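4.3 Loss of the target near upholstered furniture

The most common fault in the Parnside living room was a wrist camera that ended up pointing at nothing useful. The policy would start its approach, tilt the wrist to bring the fingers past a chair or sofa, and then stop making progress. We call this a stall. A run was marked as stalled when the gripper moved less than 2 cm over 30 control steps while the task was still open.

Stalls were rare when the approach path was clear. They became frequent when the planned path passed close to a large soft object. In these runs the wrist view was taken up by fabric on one side and by bare wall or window on the other, and the policy had few features from which to recover its position. Bright windows made matters worse. The Kallora renderer applies a single exposure value to the whole view, so panes and shades lose most of their detail when daylight is switched on, and the shaded side of the furniture goes close to black. 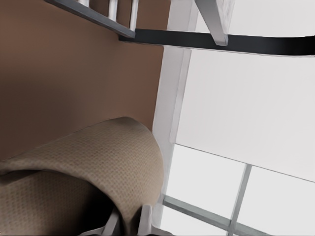 Figure 5. Wrist camera view in the simulated living room, with the wrist strongly tilted. The tips of the gripper fingers are at the bottom, beside the beige upholstery.

We first suspected the collision checker. Upholstered objects in the Wollatura asset set are stored with a simplified hull, and the hull can sit outside the visible surface. If the planner treated a free pose as blocked, the arm would hold still and the result would look the same in our logs. Kevser Yaman replayed the stalled runs with the checker turned off. Most of them stalled again at the same step, which ruled out the hull as the main cause.

The second test replaced the wrist view with the fixed overhead view for the last part of the approach. Under this condition the arm left the stalled pose in most of the replays, though it sometimes pressed into the furniture on the way out. Contact of this kind does no harm in simulation. On a physical arm it would trip the force limit, and we count it as a failure in Section 5.

We then added a simple check to the controller. When the tracked features in the wrist view fall below a set number for 5 steps in a row, the arm backs up along its last path and levels the wrist before trying again. The check was tuned on the Pryor kitchen and applied without changes to the living room. It reduced stalls in both rooms but made successful runs slower, and in narrow gaps the arm could back up and return to the same pose several times until the limit of 1,000 steps was reached.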